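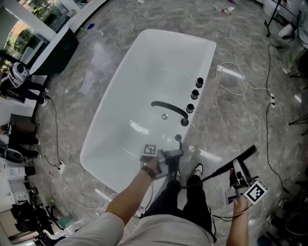
Report No. 3, page 1

Moya Guest House, bathroom works on the upper floor
Progress report to Fitia, for the period ending in September

Dear colleagues,

With this report we inform you about the use of the second part of the grant, which was given for the renewal of the large bathroom at Moya. The first two reports were about the pipes and the floor. In this one we write mainly about the bathtub, and also about the points which are still open.

The bathtub

The new bathtub is in the room. It is the white rectangular model, standing free on the gray marble-pattern tiles, as it was agreed in the plan. We looked at two other shapes before. The oval one was nicer in the catalog, but for our older guests the straight rim is easier to hold, and the firm Zomine could deliver the rectangular one in three weeks. The oval one had no certain date.

The faucet set is black. It has three handles in one row on the long side, and the curved spout is next to them, so the water falls into the tub from the side. You asked in your last letter why we did not take chrome like in the other bathrooms. The reason is the price of the set, which was lower in black at the time of the order. The drain is round and in chrome. We know that the two colors do not match completely. If Fitia wishes, the drain cover can be changed later, it is a small cost and we would take it from our own budget.

On the same side of the tub is the dark round fitting with the thin black hose. Please note that this part was not in the first list which we sent you. It was added to the order in the summer, and the corrected list is attached to this report.

The floor

The tiles are the same as described in report No. 2. We had a long discussion with Zomine about the joints near the door, where the color was lighter than in the rest of the room. They came back and did this part again without an invoice. We are satisfied with the result now, but we will look at it again after the winter, when the heating has been on for some months.

We keep 5 boxes of the same tile in the cellar for repairs. Please do not count them as unused material in the final account, they are meant as reserve.

The window side

The curved white counter stands near the window, with the dark panel under it. The window itself is old and was not part of the project. It closes well. From the room one sees the green of the garden, and we decided for this reason to leave the glass clear and to order a blind for the evening. The blind comes from Naltelell, and the delivery is promised before the end of the season.

The dark wooden cabinet stays in the room. It was in the house before the works, and it is useful for towels.

Electricity

The wall outlets are mounted. Long cables and power strips are on the floor at present, and they must be gone before the room is opened to guests. We have written this as a separate point in the handover list, so that it will be checked and signed. The certificate of the electrician will be sent to you together with the final account.

Costs

We have used 60 percent of the second part of the grant. The bathtub and the faucet set were inside the planned sum. The transport to the upper floor was more expensive than we expected, as the staircase is narrow and the firm had to send more people. We ask you to allow us to move the difference from the line "lighting" to the line "transport." The total does not change.

Open points

The blind has to be delivered and mounted.
The silicone along the counter has to be finished.
A handle on the wall next to the tub is still missing. We have two offers and would like your opinion on them.
The handover with Zomine is planned in the morning, so that the room can be inspected in daylight.

The next report will be the final one. We would be thankful for your answer about the transport costs before we prepare it.

With kind regards,
The management of Moya Guest House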